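Setting out and sorting a play kitchen on one table

Filed under: Play corner, Storage
Last updated March 7, 2021
Written by Siv Forsberg, checked by Bendik Tveit

This method suits a small play kitchen kept on a white or plain light table. It takes one person and needs no tools. Small pieces show up well on a light surface, so clear the top completely before you start.

Step 1. Place the dishes
Set out the plate first, then the bowl beside it. Leave a hand's width of table in front of both. Children reach across this strip, and it should stay free of loose food.

Step 2. Load the dishes
Lay tall bottles on their side on the plate. A standing bottle is the piece most often knocked over. Single fruit goes in the bowl — one piece is enough for a bowl of this size.
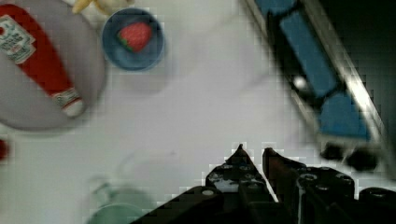
Ketchup bottle laid across the grey plate, strawberry in the small blue bowl.

Step 3. Place the cookware
Keep the pot and frying pan together on one side of the table, away from the plate. Rest the spatula in the pan so that its handle does not take up working space. The colander goes between the cookware and the dishes. Cups can go in the middle.

Step 4. Add the remaining food
Spread the last few pieces along the edges. Check under the spatula and behind the bowl for small fruit before you add more.
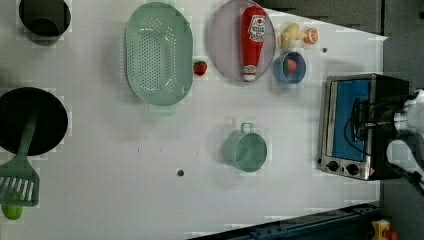
Cookware at left, colander and cup towards the middle, plate and bowl further right.

Step 5. Pack away
Work in reverse order: food, cookware, dishes. Nest the bowl on the plate and the cup in the pot. Wipe each piece with a damp cloth and dry it before it goes in the box. Replace any item with a split seam or a loose part.

Next in this series: Labelling storage boxes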